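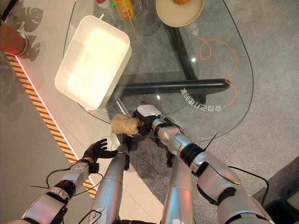
Edge of the glass table, right gripper closed on a crumpled beige thing.

September, 14:20

Glaze tests, Jatside clay, second firing. Opened the kiln at 637 on the old dial, which Shota Amano insists is a temperature and I maintain is an opinion. The tiles at the back are fine. The tiles at the front look like toast.

Of the 20 tiles, 14 are usable. The rest have crawled, every one of them where I wiped with the blue sponge. Blue sponge now in the bin. If anyone fishes it out again I shall know, as I have written BIN on it.

The Gowda white is still too runny on anything upright. It left a lovely even coat on the shelf. Next go: same recipe, a bit more china clay, two dips instead of three, and stand them on the scrap biscuits. Thaddäus Trummer says he never gets drips. Thaddäus also only makes plates.

Fledonano green came out brown. A very good brown – I'd be pleased with it if I had asked for brown. Checked the tub and somebody has been keeping iron oxide in there with the same scoop. Two scoops from now on, labelled, on different hooks.

Kiln log now stands at 1,628 hours on these elements and the bottom one is sagging. Have written to Prastavero for a replacement. They replied with a brochure.

To do:
Sieve the white again, finer mesh
Cones on all three shelves, not only the one I can reach
Grind the shelf (see above, lovely even coat)
Ask Shota where the long tongs went

Left the lid propped at 16:00. Bottom shelf still to unload.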